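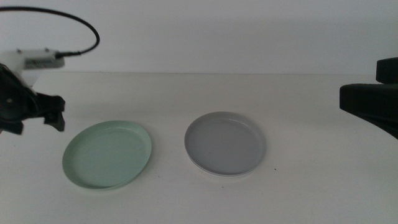 Shek

Ledberg open day: questions people have asked me since

I went to the Ledberg open day at Sodstead on the Saturday and mentioned it in the newsletter, and the inbox has been busy. These are the questions that came up more than once. I paid my own bus fare and Ledberg gave me a coffee, so adjust for that as you like.

What was being demonstrated?

A two-armed table robot called Pedano. The job was plates. Two shallow round ones, a pale green and a light grey, side by side on a white table, with a black gripper coming in from either side. The arms were meant to pick them up and stack them.

Did it work?

Mostly, while I was there. I watched 6 attempts and saw two plates end up in one stack on four of them. One attempt was stopped by the operator and one ended with the green plate pushed to the back of the table. We were told that this was unusual. I have no way of knowing whether it was.

Is it fast?

No. You could lay a table for a family in the time it took over the pair. The presenter said speed had been turned down for visitors, which may well be true, but I asked to see it at full speed and was told not today.

Could it do my washing up?

Nothing I saw suggests so. There was no sink, no food on anything and no cutlery. The plates had a clean white table to themselves and a bare wall behind them. My kitchen has never looked like that. Ask Ledberg what happens with a chipped bowl or a glass, and see if you get further than I did.

Why use two arms for two plates?

I asked this too. The answer was that one arm can hold while the other places, and that some plates lie too flat to be lifted from one side. That seems fair enough. A shallow plate with a low rim is awkward to get a finger under, and I will give them credit for not choosing mugs.

Was somebody steering it?

The leaflet says "autonomous". An operator sat at a laptop throughout, and it was the operator who started each attempt and set the plates back afterwards. I was told the arms were not being driven by hand. I could not see the laptop screen from the visitors' side of the rope — make of that what you will.

What about the 612 figure on the poster?

The poster said 612 successful stacks. It did not say out of how many. I asked twice, and the second time someone took my email address. Nothing has arrived.

How much does it cost?

It isn't for sale. There was talk of a trial in canteens, with no canteen named.

Is it worth going to the next one?

If you like machinery, yes. It is free, the staff are patient and you can stand close enough to hear the motors. The next open day is in March, doors at 2, and the 144 bus stops outside the gate. Get there early if you want a place at the rope, and take a plate of your own in your bag. They wouldn't try mine, but they might try yours.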